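Weekend Stock Assistant – Forkdale

Lesuvow is looking for a part-time stock assistant to join the small team at our Forkdale site. We supply craft kits and classroom materials to schools and clubs, and we get busy from July onwards as orders come in for the new term.

You would be picking and packing orders, checking deliveries against the paperwork and keeping the shelves in order. There is some lifting, and you will be on your feet for most of the shift. Experience is useful but we will train the right person.
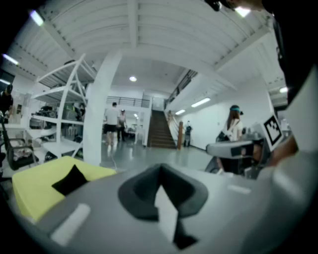
The post is 12 hours a week, starting at 7 am, with a paid break mid-morning. Extra hours are often available in the run-up to term – please tell us if you would want them. The 187 bus stops outside the gate and there is free parking at the back.

You will report to Trinh Lý, who runs the stockroom. A reference from a previous employer or teacher is needed before you start.

To apply, send a CV and a short note about yourself to Mutua Muli at the Forkdale office, quoting job number 1126. We read applications as they arrive and may close the advert early.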